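The Border Market That Refused to Close
Soledad Xolalpa
Nov 27, 2022

You hear Kurnach before you see it. The road drops through the pines, the lorries slow to walking pace, and up comes this tremendous racket of hens, radios and people arguing over the price of onions in two languages. I loved it at once.

The border between Cakance and Rajput has been disputed since before most of the stallholders were born. Both governments claim the ridge, both keep soldiers on it, and twice in the past decade they have come close to shooting at each other over a culvert. Yet four mornings a month the barrier goes up, and anyone with a green pass can cross to trade.

The idea came from Lindalva Barbosa, then a junior official in the Cakance trade ministry, who had 23 pages of objections from her own side to get through before she could even write to the other. Her opposite number, Tarcísio Damasceno, had a similar pile. They met in January in an unheated customs shed and came out with a single sheet of rules: no flags, no speeches, no uniforms past the second gate.
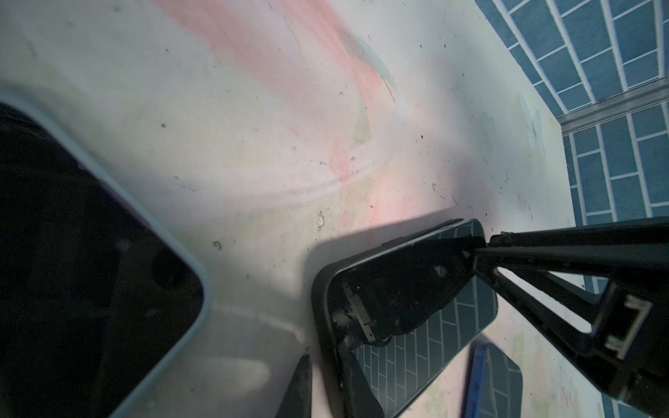
What thrills me about that sheet is how little it tries to settle. It leaves the ridge alone. It says nothing of maps. It deals with goats, cloth, medicines and how late a visitor may stay, and on those points both armies have kept to it, even through the bad summer when the ambassadors went home.

Chiharu Noguchi, who studies frontier agreements, has read the lot and thinks Kurnach deserves far more attention than the grand treaties. "Look at the passes," she told me. There were 97 in the first year. There are 1321 now, and families split by the old ceasefire line hold a good many of them.

It could still go wrong. Natanael Coutinho, a Rajput opposition member, wants the market shut until the ridge is handed over, and he has a following in the capital. The rules come up for renewal in January, in the same shed, which I am told now has a stove.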